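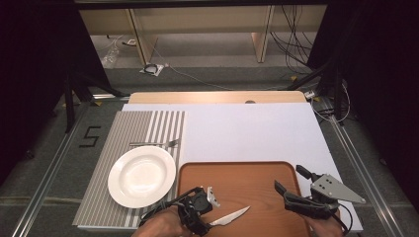

Home Issues Authors Search
Search this journal Go

3.2 Place setting materials

Each setting used a striped placemat, a round white plate, a fork and a small knife, with a brown serving tray to the right of the mat (Figure 2). Items were laid out on a white board so that the edges of the mat stayed easy to see. The fork could lie above the plate – a position more common for dessert cutlery – and the knife could remain on the tray.

Settings were scored against the Whitfield table guide by 74 adults recruited in Anarance. Of these, 61 also completed the second session in January. Scoring sheets were checked by Shobha Kurian.

Figure 2. Unfinished setting, with the fork above the plate and the knife on the tray.

Last updated: Saturday, December 10, 2022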